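Media viewing group, notebook, April
Postska pilot, coding session notes

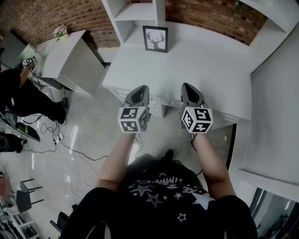 Book 6, p. 17

Started 9:40. Subject is the first episode of Postska, the crime series where the lead solves cases by smelling fear on suspects. The press sheet from Tronside calls this "grounded in real science." Wanted to see how much of the script leans on that and how much is plain detective work with a sniff added.

Method same as for Claltholm: watch once straight through, then again with the log open, and mark every line where a clue is found, named or used. The log came out at 1,344 entries, which is too many. I was marking reaction shots as clues for the first half and stopped after the second ad break, so the two halves don't compare. Needs redoing before anyone quotes it.

What I'd stand behind so far:

The nose never gets it wrong. In Claltholm the profiler at least blew the warehouse case and had to eat it for two episodes. In this one the lead sniffs a banker, says guilty, and he's guilty. Hard to call that a mystery.

The lab scenes do no work. Cut the one with the sweat samples and the plot still holds.

The partner is the better character. She finds the parking receipt, she gets the landlord talking, and the credit goes to the nose. Maybe the writers know this and are saving it. I doubt it.

The arrest is the usual walk-and-talk down a hallway. Fine. Music too loud over the confession, had to turn captions on.

Tronside claims about 2,000 test viewers "strongly preferred" it to Cardoso. Preferred which part? Cardoso had a slow first hour and a very good third one, and a pilot screening would miss that completely. No questions printed, no breakdown. Not using the number.

Counterpoint, to be fair to it: the cold open is good. Elevator, two strangers, almost no dialogue. If the rest were paced like that I'd be less grumpy.

To do: recode first half with the narrower rule. Get the second episode before writing anything up. Check whether the receipt is ever mentioned again.

Stopped 12:15.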